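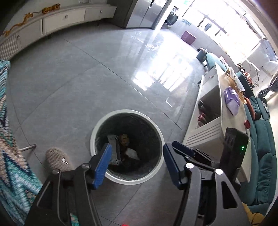
One reader wrote that she never thought of the bin as part of cleaning, "because it's where cleaning ends," and that her rooms stayed untidy for years all the same.

# Chapter 4: Floors, Bins, and Things Left Lying

Most courses in housekeeping begin with the kitchen. This book leaves the kitchen until Chapter 6 and stays for now in the rooms where people sit and sleep. The waste there is light and dry for the most part: tissues, wrappers, receipts, lint, pencil shavings, now and then a fruit peel. It weighs little, but it spreads. A used tissue on a shelf invites a second one.

The same rooms collect things that are not waste at all. A gray sock on the tiles beside a striped blanket belongs in the wash or in a drawer, and picking it up is a different job from emptying the bin a short reach away. Students often mix the two jobs and walk back and forth between them. In this chapter they are kept apart.

## The Tranden room diaries

Much of the material comes from diaries kept by households in Tranden one July. Each household wrote down every item picked up from the floor of one room and where it went. The 27 diaries that were complete enough to use contained 1,295 entries. We will return to them in Section 4.3, where you will sort a page of entries yourself.

The diaries have limits. Households with small children often stopped writing in the evening, when the most was on the floor. Several people used "put away" for anything they moved to a chair. Where an entry could not be read, it was left out.

## Words used in this chapter

**Dry waste.** Paper, tissue, packaging, and dust that will not leak through a thin bag.

**Wet waste.** Food scraps, tea bags, and anything that drips. A peel dropped into a bedroom bin counts as wet waste, even when everything under it is paper.

**Liner.** The bag inside the bin. A liner should fold over the rim far enough to stay up when something is dropped in. Black liners hide stains and also hide how full the bag is, so look in from directly overhead.

**Stray.** Any item on the floor that has a place somewhere else. Clothing is the most common stray in the Tranden diaries, followed by toys and cables.

## Before you read on

Choose one room that you use every day. Do not tidy it first. Stand in the doorway and list the strays you can see from there, then walk once around the walls and add the ones you missed. Look beside radiators and along the bottom edges of cabinets. Glossy tile shows crumbs and hair best when daylight falls across it at a low angle, so early morning or late afternoon is a good time.

Keep the list. Section 4.1 starts with the strays and the order in which to pick them up, and Section 4.2 deals with the bin, its size, and where it should stand.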